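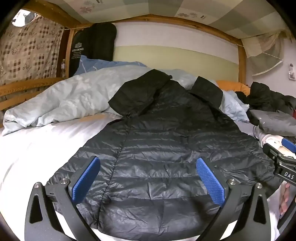 4.2 Keypoints on glossy fabric

Figure 3. A black quilted jacket lying face-down, with both pads of one gripper on the lower part. The matte hood contrasts with the shiny shell.

Our planner, Vurkow, asks the perception stack for one thing before it folds: a center line. On jackets like the one in Figure 3 there is a perfectly good seam to find. The detector preferred the stitching between the baffles, which it found everywhere and with great confidence.

We tried the obvious fix first, a larger training set. Adding 2000 labeled crops taught the network to be confident about different stitching. What helped was dull. The Orkness front end now fits the hood outline first, then searches for a seam only in a narrow band below it. Candidates running across the garment are dropped before scoring, and the tracker keeps the last 16 estimates – enough to ride out a patch of glare.

Finger contact is handled separately. Pixels under the pads are masked, and the grasp points are passed to Vurkow as 2 fixed constraints. An earlier version left them unmasked and scheduled a careful fold of the gripper.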